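31 December 2025

Last day of the year and I'm on the couch with the heating pad on my shoulder, which is kind of funny given what this entry is going to be about. I said I'd write more this year and I wrote, what, nine pages in May and then nothing. So this one has to carry some weight.

Work let us out at two. I stopped at the bakery on Petchrat for the sesame things and they were already out, so I got the plain ones and ate one in the car with my gloves on. Then home, shower, couch. The upstairs people are dragging furniture around, I'm guessing for a party. I am not going to a party. I've got soup.

Okay, so. Work. I keep telling my sister I'll explain what I do now and then I get two sentences in and she says "so you babysit a robot" and I say no, and then I can't say what it is instead. Let me try it here where she can't interrupt.

For seven years I packed at Savedov. Everybody knows what that is, you stand at a bench, the ticket comes up, you put somebody's dinner in a bag so it gets there looking like dinner. Cold stuff in the insulated totes, bread on top, glass never next to glass. I was fast! I'm allowed to say that in my own diary. On a good shift I'd do 289 bags, and I remember the number because it got written on the board by the break room and stayed there until somebody needed the board for the potluck list. My hands did it and my head was somewhere else, usually on a podcast about shipwrecks.

Then this spring they put in Jinell. Two arms, a gripper on the end of each, a table in front. They told us in the big meeting with the good donuts, so we all knew it was going to be bad news before anyone opened their mouth (good donuts are never good news). The woman from upstairs said no one was losing hours "in this phase" and I watched the whole back row write down "in this phase."

I didn't sleep great that month. I went and looked up the forklift course at the community college and got as far as the page where you put in your card.

And then they asked for packers who'd move over to the bag table and work with it, same pay to start, a little more after the trial, and I put my hand up mostly to be nosy. If the thing was coming for my bench I wanted to get a look at it first.

So the room. It's the one behind receiving that used to be returns, and it does not look like the packing floor at all. There's a whiteboard and lights on stands, and cables you learn to step over by the second day (first day, I did not step over them). My bench at packing had a mat so thin you could feel the screws. The new table is nice. I was jealous of a table.

What I do there, mostly, is set things out. I put a tote open on the table and put stuff on the mat next to it, something soft, something that rolls, something that crumples, and then the arms have a go and I write down how it went. Then I change it a little and we go again. Turn the tote. Move the bowl. Let the handles flop over the opening, because on the floor the handles ALWAYS flop over the opening and whoever wrote the first list had clearly never packed a bag in their life. I told them that on day one, in a nicer way. They changed the list. I think that was when I decided to stay.
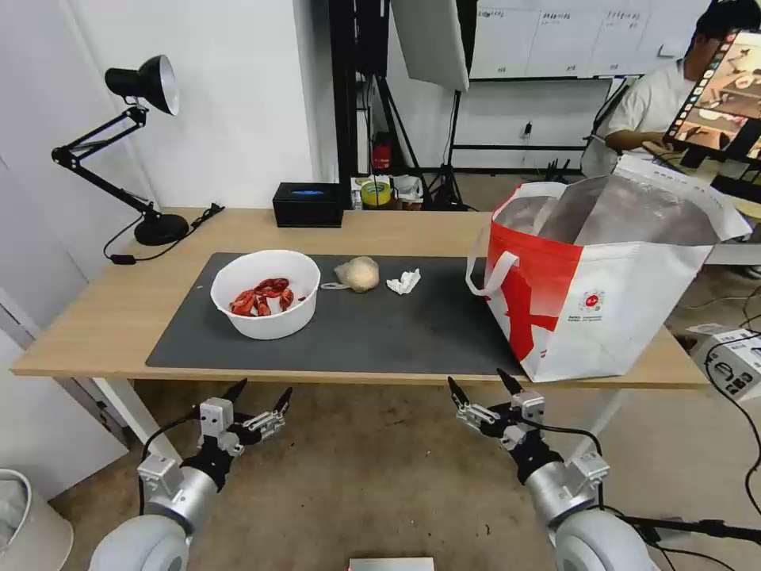
Tote, bowl, tissue, and both grippers wide open. My days now.

The soft things are what it hates. I could not have told you, before this, that I do anything special when I pick up a roll. You pick it up! But I had to stand there and do it slowly, over and over, and it's a whole little dance. My fingers go wide, they sort of come down around it, and I stop squeezing way earlier than I thought. It was weird, finding out what my own hand had been doing all those years while I listened to shipwrecks. I went home and picked up an orange about forty times and felt like an idiot.

Fabric is worse. Anything in strips or scraps is worse, because you grab one and three come with it, or none. And a tissue! A crumpled tissue weighs nothing and you'd think it would be the easy one. I have a page in my notebook that just says TISSUE and then tally marks and then a drawing of a frog.

The good part, and there is one, is that I get asked things. In seven years on the floor I don't think a single person asked me how I'd do something. They'd tell me the new way and the new way would be dumb for a week and then quietly it would go back to the old way. Now a guy half my age with an engineering degree says "wait, why did you tilt the bag?" and I get to tell him. I tilt it so the wide side opens toward me. That's the entire secret, and he typed it up like I was giving him a soup recipe from the old country.

The part I don't love. It's quiet. The floor is loud and rude and somebody is always singing, and in the room there's maybe one other person, looking at a screen, and the fans. I eat lunch with my old bench when our breaks line up but Foltora sets the breaks now (that's the new scheduling thing, don't get me started) and Foltora does not care who I like to eat with. There was a stretch this fall when I didn't overlap with them for 19 days. When I finally sat down at the table they had a whole joke going about a cucumber and I had no idea what the joke was. They tried to explain it. It didn't survive being explained.

And there's the other thing. One of the women I trained with asked me in the parking lot, not mean, just asked, whether I was teaching it to do her job. I said it's slow, you should see how slow it is, you could do your nails between bags. True! She laughed. But she'd asked a yes or no question and I gave her a speed, and we both know that. I've been chewing on it for weeks.

I don't know the answer. What I've seen so far is that the arms get put on the heavy totes and the late window, the ones everybody fought about, and nobody on the floor misses the late window. My old bench neighbor moved to checking, so now she looks at bags all night and doesn't lift them, and her back is better and she's bored out of her mind, both of those. Two people left in the fall and those spots haven't been filled. Upstairs says that's seasonal. It could be seasonal. I noticed they took the bench out, though, and you don't usually take a bench out for a season.

So I've been saying it. When they do the check-in and ask for "concerns" I say, are you filling those two spots, and the woman from upstairs writes it down, and next time I say it again. I'm going to keep on until somebody gives me a sentence without the word phase in it.

Today was short. I was in before it was light, got the mat wiped, got the tote out, and we did the roll most of the morning. I've got opinions about the roll. It should be going in last and the order they gave me had it going in before the bowl, so I moved it and made a note, and then made a second note because my first one was kind of snippy and it's the holidays.

The shoulder thing, since I brought it up, is from shoveling and not from work. I used to have a work shoulder. The right one, every winter, from lifting totes up to the rack. It hasn't bothered me since summer, and I only noticed because the left one started and I thought, hey, wrong side. I guess I should put that on the good list. I'd been keeping a pretty careful bad list.

Things for January, so I have them somewhere. Ask about the pay bump, in writing, because the trial was supposed to be over by Thanksgiving. Ask if they can put somebody else from the floor in the room with me, even part days, I've got a name in mind and she'd be great at it and she sings. Find out who can overrule Foltora on breaks. Call my sister back. New insoles. And I never closed the tab for the forklift course, it's been open on the laptop this whole time, so I want to sit down and decide about that like a grownup.

Soup's hot. They've started the music upstairs and it's something with a lot of trumpet, I don't mind it.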